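Chapter 7
Tolerance, Fit and Clearance

Any two parts that are meant to go together must differ in size by some planned amount. A shaft that measures exactly the same as its hole cannot be relied on to enter it, and neither part can be made to an exact size in the first place. This chapter deals with how the planned difference is chosen, written on a drawing and checked.
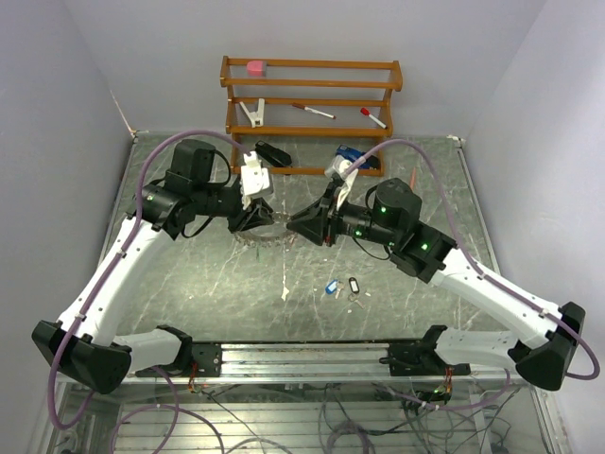
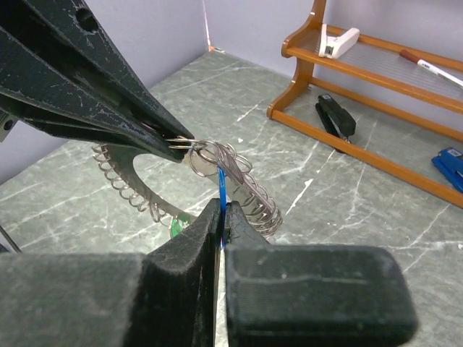

The term tolerance refers to one part only. It is the difference between the largest and smallest size that will be accepted. The term clearance refers to a pair of parts and is the space left between them when both are in place. Students often use the two words as if they meant the same thing, and a good deal of scrap has been made that way.

Fits are grouped into three classes. In a clearance fit the hole is always larger than the shaft. In an interference fit the shaft is always larger than the hole, and force or heat is needed to bring them together. A transition fit lies between these two: depending on where each part falls within its limits, the pair may slide or may bind. Transition fits are used to locate parts, and they should not be specified where the parts must turn freely.

Section 7.1 sets out the hole-basis system, in which the hole is held to a standard size and the shaft is varied to suit. Most shops prefer it, as drills and reamers come in fixed sizes. Section 7.2 covers the shaft-basis system, which is of use when several parts are fitted to one length of bar stock. Stacked tolerances are treated in Section 7.3 - the reader should be sure of the first two sections before starting it.

The worked problems follow one case, the Butum pump housing. A batch of 100 housings was measured at the Egilsson works by Sille Baldursdóttir, and 2 were rejected for an oversize bore. The full readings are given in the tables at the end of the chapter. Note that the bore was measured at both ends and at mid-depth, and that the rejected housings were within limits at mid-depth. A single reading would have passed them.

All dimensions are in millimeters unless marked otherwise. Limits are stated at 20 degrees Celsius.

Terms to know: basic size, upper limit, lower limit, allowance, clearance, interference, hole basis, shaft basis.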